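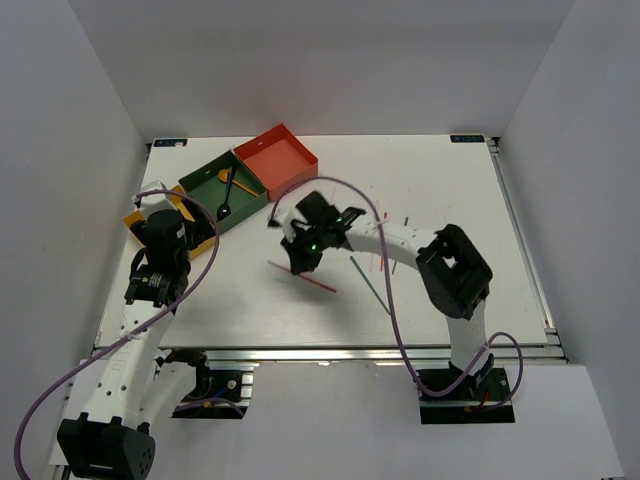 The Denov is a kit for two small arms on one table, sold with the bases, the wrist blocks, the grippers and the cabling, and with no table. I bought mine in March and built it over four weekends in the shared workshop at Hurnerwood. It has been in use there ever since, mostly on sorting jobs with household odds and ends. Both cables are purple, so when one snags you have to follow it back to see which arm it belongs to, and on the right arm there is a fair amount of slack to follow, up over the wrist and down past the front of the table. I would have paid extra for two colors.

What you get

The kit came in two cartons. Everything was bagged by joint and the bags were labeled, which saved a lot of sorting. The printed guide covers the arms well and the wiring badly. There is one wiring drawing for both arms, and it shows the left one only. If you mirror it in your head you will get the connector order wrong on the right base, as I did. Asuka Honda had already built the earlier version of this kit and sent me her own drawing, and I worked from that.

There are 78 screws in the bag for the links. They are all the same thread but come in two lengths, and the guide does not say so until the page after you need them. Sort them by length first. A long screw in a short hole will bottom out before the link is tight, and you will feel the play at the wrist later.

Assembly

The first weekend went on the table and enclosure. I used a white top and light grey walls on the back and both sides. White was a good choice for finding small objects and a poor one for keeping clean. Rails run along the front and the right side. The bases mount on the front, outside the edge of the table, so the whole surface stays free for work. I recommend doing it this way even if your bench is deep enough to put the bases on top.

The second weekend was the arms themselves. The elbow is the heavy part and wants two people, one to hold and one to turn the screwdriver. The forearm goes on easily after that. Leave the screws at the wrist loose until the gripper is on and pointing where you want it.

The other two weekends were wiring and calibration. Calibration is done in the software and took me most of a day per arm. The routine asks you to bring the gripper to a set of marked points and confirm each one. If you bump the table you start over. I bolted mine to the floor after the second restart and should have done it first.

In use

The arms are quiet. You can talk over them without raising your voice. They are also slow at the default settings, and I have left them that way because the workshop is shared and people lean in.

The task I use for testing is thin sticks and spoons moved in and out of shallow open boxes. The boxes are cheap ones from Dorumico. Spoons are fine if they are lying flat and apart. When two cross each other the gripper tends to pick up both, or shove one into the corner of the box and give up. Thin sticks on a flat top are harder than I expected. The tips have to come right down to the surface, and if the height is off by a small amount they either scrape or close on air. After I reset the table height in the software the pickups got much better, though a stick lying straight under the forearm of the same arm is still best left for last.

Reach is good across the middle and drops off in the far corners. I keep the boxes toward the back left and the loose items nearer the center. That leaves the left arm to tend the boxes and the right arm to do the fetching, and they rarely get in each other's way.

The small green lights on the wrists are useful. You can see from across the room that an arm has power.

Problems

One gripper arrived with a stiff jaw. Support replaced it without argument, but it took a while to come. The cable ties in the kit are too few and too small. I used them all on the long links and bought more.

The software is the weak point. It saves positions for each arm separately, and there is no way to save a position for the pair. If you want both arms to start together you have to write that part yourself.

Compared with the Qin

The Hurnerwood shop also has a Qin, a single arm. It is faster and comes assembled. For one-handed work I would still use it. It can't hold a box steady while it takes something out, and for that kind of job the Denov is the better tool.

I would buy it again at the price I paid. Get extra ties and read the screw page before you open the bag.

Posted June 19, 2023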